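3 January 2024

Went out to Cesdale to look at the Jolletti, against my better judgement. The brochure had been on the kitchen bench since before Christmas and I'd read it enough times to be annoyed by it. They call the thing "pure", which in my experience means no carpet and a heater that costs extra.

It is a handsome car, I'll give them that. Low, narrow, long bonnet, nothing stuck on for show. The salesman said 743 kilos with fluids in it. I asked whose scales and he laughed and moved on to the seats. The old Lightfoot was meant to be a featherweight too, and when I had mine weighed for rego it came in well over what the book claimed.

Four versions on the list now. As far as I can work out, two of them are the same car with different wheels and a different sticker on the nose. The dearest one gets a Prandudus gearbox, five speeds, and a dash with proper switches in place of the screen. So you pay more to have the screen taken away. I did laugh at that, though I'd tick the box myself.
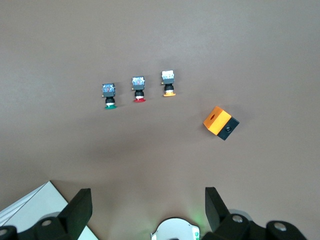
My brother read the price list over my shoulder tonight and reckons I'm being a grump about it. He says the Lightfoot never started on a cold morning in its life, that I spent more weekends under it than in it, and that a new car with a warranty would do me good. I said a warranty is only as good as the firm behind it, and this firm has been going for five minutes. He said I'd told him the same about the dishwasher.

The drive was short. Out past the grain silos, round the roundabout and home again, with the salesman talking the whole way so I couldn't hear the engine. Steering was lovely. Brakes needed a hard shove. There was a rattle behind my left ear that he put down to the demo car having had a hard life, and maybe so, but it only had 300 kilometres on it.

Delivery is "expected" in May. I asked if that meant May or if it meant when they felt like it, and he said the colour would make a difference. How does the colour make a difference? They want the deposit before they'll confirm a build slot, and I can't get a straight answer on whether it comes back if they're late.

I didn't sign. Told him I'd ring, and I probably will, once I've asked around about that gearbox. Need to check the tyre size as well. It looked like an odd one.

Put the brochure back on the bench.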